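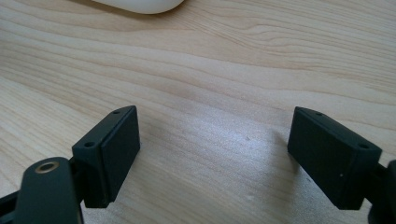 Jaws open on the Skisico handheld gripper. Brass at the pivot, two screws' worth of holes per pad.

Home Posts Replies Media Likes

Lucian Ghiță
October

Okay, gripper thread. I've been using the Skisico handheld kit at my desk long enough to have opinions, and three of you asked whether it's worth the money. You may regret asking.

Price first. 1,480 for the full kit, 500 for the handheld half with no software seat. Woren sells it, Makowska makes the pads, and the invoice came from a third company called Corau. My bank had questions.

What you get for 500: the gripper, a spare set of pads, a bag of screws, a hex key that fits most of the screws, and a quick start card that starts on step 2.

Assembly took me an evening. The card says 8 minutes. I'd like to meet whoever did it in 8 minutes and see their hands.

The pads are the good part. Flat faces, two screws each, and you can swap a pair without taking the arm off. My last gripper made you pull the whole linkage to change a pad, so I just never changed the pads.

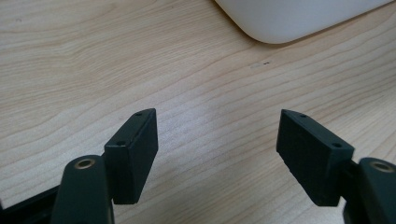 The linkage is better than I expected at this price. Both fingers move together and there's not much slop. I've put in 600 open-close cycles, yes I kept a tally, and the left side has picked up a tiny click. Only the left. It doesn't affect anything, it just wants me to know it's there.

Grip on small stuff: pens fine, dice fine, a key lying flat on the desk - no. You chase it to the edge like a cat and catch it on the way down. I've gotten pretty good at that, which I don't think counts as a feature.

Grip on soft stuff: surprisingly nice. A dinner roll survived. A ripe apricot mostly survived.

Weight is fine for twenty minutes. After that your wrist starts writing its own review.

Noura Khasawneh asked about the software seat. I had the trial. It records your session, lines everything up, and exports it in a format that opens in their viewer and one other program, which is also theirs. The export button is under "Appearance." I have no further comment on the export button.

Support was decent, though. I wrote in about the click and got a real answer the same afternoon: a drop of light oil at the pivot, wipe off the extra. Then a survey. Then a reminder about the survey.

So: buy the 500 version if you like tinkering and already have your own recording setup. Skip the full kit until the software grows up a little. If they sold the pads by themselves I'd buy four sets tomorrow.

Somebody's going to ask about left-handed use. Works the same, the trigger is centered. The printed arrows are on the side your palm covers, so you'll be guessing for the first day.

Oil is on order. Will report back on the click.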